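7/13/24

I promised Freya that I would write down how we changed the packing corner, so she can do the same at her end. I am still learning to write these things in English, so please be patient with me. It is mostly notes for her and for me, but maybe somebody else with too many shelves will find it useful.

The corner has three parts: the steel shelving with the square holes, the blue bins, and the long bench with the red frame and the dark grey top.
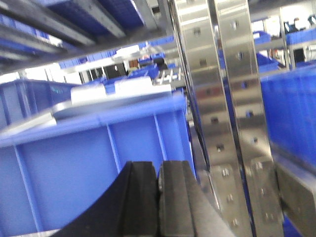
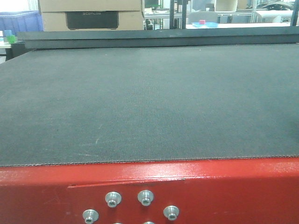
I started with the shelving, as everything else depends on it. When we moved in, the shelves were set at heights that suited the person before us, who I think was very tall. I had to reach over my head for tape and bend to my knees for labels. In April I took out all the brackets and began again from the floor. If you do this, mark the hole with a small piece of tape on both uprights before you lift the shelf. I did not, and the first shelf was one hole lower on the left side. A box of pencils showed me my mistake very quickly.

Now the heavy things are at the height of my hips and the light things go on top. Clive Whitlock said I should have put the heavy things on the floor, but then I would have to lift them every time. We did not agree and I did it my way.

The bins were more difficult. I like the big blue ones from Kuusk as they are strong, but a big bin invites you to throw things in. Last winter I found a full order for Nanna Blöndal at the bottom of one, under a lot of bubble wrap. She was very kind about it, but I was ashamed. So the new rule is that a bin holds one kind of thing only, and the label goes on the short side, where you can read it from the bench.

The bench I have not changed much. The grey top is rough, so a box does not slide away when you are folding the flaps, and I am grateful for that. It does collect dust and little pieces of paper. I tried a wet cloth and it only pushed the dirt deeper. A stiff brush, used dry and always in the same direction, works better. For the red paint a soft cloth and warm water is enough. I go around the bolts with an old toothbrush - it is slow, but I find it calming.

The whole job took me four evenings and I spent 26 dollars, most of it on labels. I also threw away a bag of old Vikell catalogues that I was keeping for the colour samples. I have not missed them yet.

Freya, your mother asked if the brackets from my old shelves would fit yours. Please measure the distance between two holes and send it to me, and I will put the spare ones in the post with Sheila's parcel.

Liis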